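2018년 11월 18일, 작업 노트

일요일이라 건물이 조용해서 밀린 기록을 좀 길게 남겨 둔다. 평일에는 자꾸 누가 말을 걸어서(싫다는 건 아니고, 다들 반가운 얼굴이다) 쓰다가 끊기는 일이 많았다. 나중에 Dinesh나 Yesenia가 이 노트를 이어받을 수도 있으니 조금 수다스럽더라도 그대로 두기로 한다.

Corkano에서 대여받은 양팔 키트 평가가 이제 둘째 주로 접어들었다. 대여 기간은 60일이고, 그 뒤에 구입할지 반납할지 정해야 한다. 키트 이름은 Cusi. 팔 두 개와 제어 프로그램, 케이블 묶음, 그리고 꽤 두툼한 설명서가 한 상자에 들어 있었다. 설명서는 솔직히 기대보다 훨씬 친절했다! 다만 관절 영점 잡는 순서가 4장과 부록에서 서로 다르게 적혀 있어서 나도 Orlando도 한 번씩 헤맸다. 부록 쪽이 맞다. 인쇄본 여백에 연필로 적어 두었으니 다음 사람은 그걸 보면 된다.

조립 자체는 10월에 써 본 Tudham 제품보다 수월했다. 나사 규격이 한 가지로 통일되어 있고 받침판 구멍도 잘 맞았다. 케이블은 아직 마음에 들지 않는다. 팔을 끝까지 뻗으면 손목 근처에서 당기는 느낌이 있어서 고리를 넉넉하게 남겨 두었는데, 그랬더니 이번에는 위로 불룩하게 떠서 보기에도 불안하다. 클립 위치를 한 칸씩 옮겨 보는 것은 Liam이 해 보겠다고 했다.

오늘 한 일은 옷 개기 쪽이다. 왼팔이 끝자락을 누르고 있는 동안 오른팔이 가운데를 짚어 주는 동작을 되풀이했다. 주황색 옷을 주로 썼다. 밝은 색이라 나무 상판 위에서 윤곽이 잘 보이고, 화면을 오래 들여다봐도 눈이 덜 피곤하다.
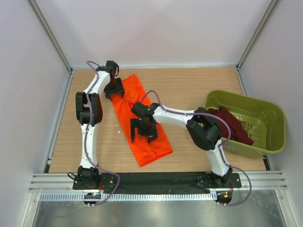
제일 신경 쓰이는 부분은 누르는 힘이다. 기본값으로 두면 천이 눌린 자리에서 밀리면서 주름이 한쪽으로 모인다. 값을 낮추면 주름은 덜한데 이번에는 반대쪽 팔이 당길 때 옷이 통째로 따라온다. 오전 내내 그 사이를 오갔고, 결국 왼쪽은 기본값 그대로, 오른쪽만 27로 낮춘 설정으로 저장했다. 파일 이름은 fold_sunday. 이름이 성의 없다고 Dayana가 또 한마디 할 것 같지만, 찾기는 쉽다.

오후에는 두 팔의 타이밍을 만졌다. 제어 프로그램의 동기화 옵션을 켜면 한쪽이 끝날 때까지 다른 쪽이 기다려 주는데, 이게 안전하긴 해도 너무 굼뜨다. 끄고 돌리면 시원시원하지만 가운데에서 두 손이 가까워질 때마다 내가 먼저 움찔한다. 당분간은 켜 두고, 접근 거리 제한을 따로 줄 수 있는지 Corkano 지원팀에 물어보려고 한다. 문의 번호는 569로 열어 두었다. 지난번 영점 문의 때는 다음 날 바로 답이 왔으니 이번에도 믿어 본다.

지원 이야기가 나온 김에 적어 두면, 견적서에 있는 '연간 점검' 항목에 출장비가 포함되는지가 아직 불분명하다. Flondumstead 쪽에서도 같은 키트를 검토한다고 들었으니, 그쪽 담당자에게 어떤 조건으로 받았는지 물어보면 좋겠다. Orlando가 그쪽에 아는 사람이 있다고 했던 것 같은데 내가 잘못 기억하는지도 모르겠다.

지금까지의 인상을 말하자면 꽤 호감이다. 처음 전원을 넣고 팔이 부드럽게 올라오는 걸 봤을 때는 나도 모르게 소리 내어 웃었다. 옷감처럼 제멋대로인 물건을 다루기에 그리퍼 손가락이 조금 뻣뻣한 것 같기는 한데, 부드러운 덧끼움 부품이 따로 있다고 카탈로그에 나와 있다. 가격은 적혀 있지 않아서 이것도 물어볼 목록에 넣었다.

내일 할 일
저장한 설정으로 아침에 다시 돌려 보기 (전원을 껐다 켠 뒤에도 값이 유지되는지)
오른쪽 케이블 클립 옮기기, Liam과 같이
두꺼운 옷감으로도 해 보기. Yesenia가 후드 티를 가져온다고 했다
설명서 4장 오류를 정리해서 Corkano에 보내기

로그는 공용 폴더에 올려 두었다.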